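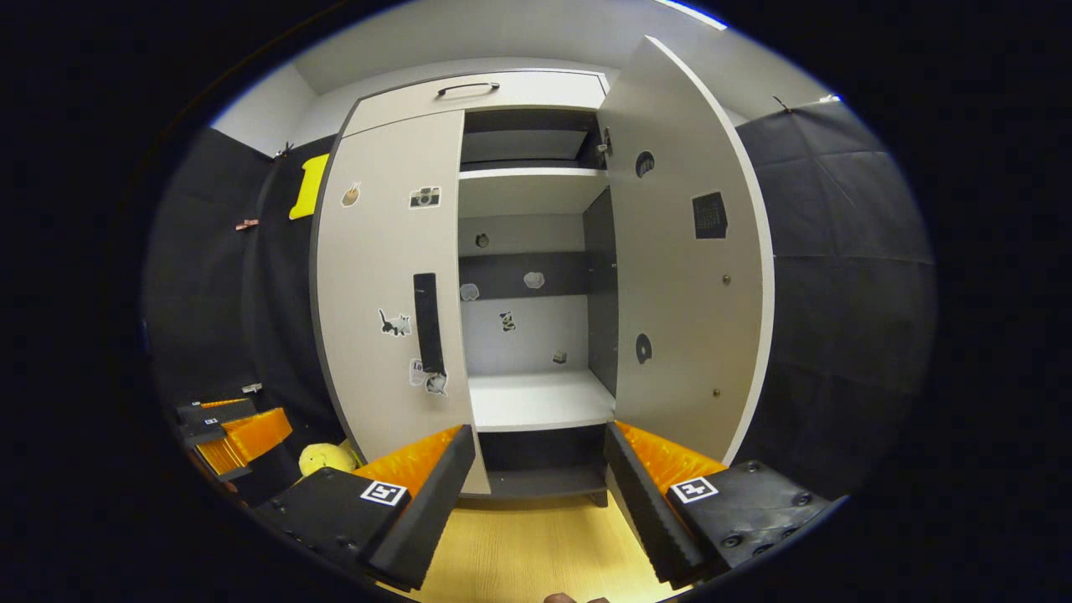

Kirstin Gunn
Before you take a scraper to anything, what kind of stickers are they, vinyl or paper? And are you selling it or keeping it? I wouldn't spend an afternoon on a wardrobe that's going to the curb anyway.

Harriet Wojcik
Fair point, I should have given more detail. It's the white wardrobe with the dark edging, drawer on top and two doors under it. I want to keep it and use it in the guest room. The stickers are a mix: an ice cream or some kind of food, a camera, a cat, a cartoon animal, and on the inside of the right door there are black round ones and a square one that looks like a tiny calendar. Some feel like paper and some feel like plastic. My sister swears by a spray called Velta and says it takes off anything. I have my doubts, she also swears by vinegar for sunburn. Does it hurt the finish? I don't know if the panels are painted or have some kind of film on them, and I don't want shiny patches where the stickers used to be.

Sylvain Riviere
Hair dryer. Works every time. Low heat, peel, done.

Kirstin Gunn
"Every time" is a stretch. I've done a dresser and two kitchen cabinets, and the hair dryer was great on the plastic ones and close to useless on the paper ones. The paper just splits and leaves the bottom layer behind. Also, if those panels have a film on them, too much heat can lift it at the edges, and then you have a worse problem than a cat sticker.

What I would do, in this order:

Start on the inside of the right door, where a mistake won't show when it's shut. Pick one corner of one sticker and see how it behaves.

For plastic, warm it on low for a short while, keep the dryer moving, and pull back slowly and flat against the door. If you pull straight out toward yourself you get more glue left behind.

For paper, skip the heat. Lay a damp cloth with a drop of dish soap over it and leave it until the paper goes soft, then rub it off with your thumb. Don't let water run down to the bottom edge of the door and sit there.

For leftover glue, plain cooking oil on a cotton pad, then dish soap to get the oil off. It's slow. It costs nothing.

As for Velta, I can't tell you what's in it and I'd read the can before believing your sister. Any spray that smells strongly of oranges or solvent needs a test spot and an overnight wait. I've seen a finish look perfect wet and go cloudy by morning.

No razor blades, and no scrubbing sponge with the green side. That's where most of your shiny patches come from.

One thing no cleaner will fix is color. If the white has yellowed a little with age, you may find brighter shapes under the stickers. Sometimes they fade with light and sometimes they don't, and I wouldn't trust anyone who promises you either way.

Kenna Niven
I'd leave the ones on the inside of the door. Who is going to look at them, the guests? Do the front and see if you still care.

Sylvain Riviere
Still say hair dryer. But ok, test first.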